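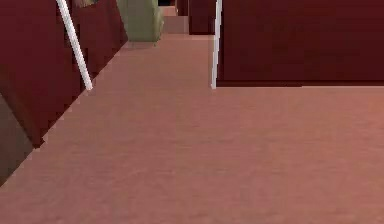
Jennylyn Navarro wrote on Friday:

> I moved our site from Brullura to a child theme, as the list suggested last month, and the result is not what I was led to expect. The child theme contains a style sheet and a functions file and nothing else. On activation the header went back to the default colours, both menus vanished from the front end, and the extra CSS I had typed into the Customiser was gone. Switching back to the parent restored all of it. Is this a bug in Brullura, or have I built the child incorrectly? I have not dared to leave it switched on.
>
> Also, the advice was to copy any template I wanted to alter. The parent has 102 template files and I copied the lot to be safe. Was that wrong?

Your child theme is built correctly and Brullura is behaving as designed. The settings you lost are stored against the directory name of the active theme, so a child theme starts with an empty set. It inherits templates and functions from the parent. It does not inherit the saved settings.

In the database, look in the options table for a row called theme_mods_brullura. That holds the header colours, the assignment of menus to locations, the logo and most of the other things the Customiser writes. When you activated the child, the system began reading theme_mods_brullura-child, which did not exist. Your menus were never deleted. Go to the Menus screen with the child active and you will find them there, unassigned.

You have two ways of getting the settings across.

The first is by hand. Open the Customiser under the parent, note what is set, activate the child and set it again. For a small site this is quicker than anything clever.

The second is to copy the option before you switch. Run something like this once, from the command line or from a throwaway plugin, with the parent still active:

$mods = get_option( 'theme_mods_brullura' );
update_option( 'theme_mods_brullura-child', $mods );

Take a backup of the table beforehand. Bear in mind that it will overwrite whatever the child has already saved, and in your case the child will have saved something, as you have activated it at least once. If you have changed nothing of value under it, let it be overwritten. Check the directory name too. If you called the folder brullura_child with an underscore, the option name has an underscore.

The additional CSS needs separate treatment. It is not kept in that option. It is kept as a post of type custom_css, with the theme directory as its slug, and the option holds only the ID of the post. If you copy the option across, the child will point at the parent's post, and whether that gives you the right CSS is not something I would rely on. Open the panel under the parent, copy the text, and paste it into the panel under the child. Better still, put it in the child's style sheet and leave the panel blank, at which point it can go under version control with everything else.

Widgets are a different matter again. The system tries to map sidebars from the old theme to the new one on a switch, and where the sidebar IDs are the same, as they will be here, it normally succeeds. If any have gone astray they will be under Inactive Widgets.

On the templates: yes, I would undo that. A copied template takes precedence over the parent's version for good. The next time Brullura is updated, the parent's files will change and yours will not, and you will be running old markup against new functions. If the update fixes an escaping fault in a template, your site keeps the fault. Nothing in the admin screens will warn you of it.

To find which copies you have edited, compare the directories:

diff -rq brullura brullura-child

Files present in both and not mentioned in the output are identical and can be removed from the child. Leave functions.php and style.css alone — those are meant to differ. Do this against the same version of the parent that you copied from, otherwise every file the author has touched will show up as yours.

For what it is worth, I did this clean-up on the Hadard site in June. The previous developer had copied 67 templates and altered two of them, one being the footer and the other a search form with a changed label. The label did not need a template at all, as it could be filtered. We went down to a single copied file, and the update that had been held back went through the same afternoon.

One caution about functions.php, as people tend to assume it works in the same way. It does not replace the parent's file. Both are loaded, the child's first. If you copied the parent's functions.php wholesale you would have seen a fatal error about redeclared functions, unless the author wrapped each one in function_exists(). From your description you did not, but anyone following along should not try it.

Lastly, if you run Hosau for page caching, purge it after the switch and before you judge the outcome. It keeps the combined style sheet under a key that does not include the theme name, and will go on serving the parent's version until the cache expires. I reported this to them and have had no reply. The Wu plugin does include the theme name and needs no purging.

If the menus are still missing once the option has been copied, post the output of

wp option get theme_mods_brullura-child

to the list, and please trim anything private from it first. The part I would want to see is nav_menu_locations.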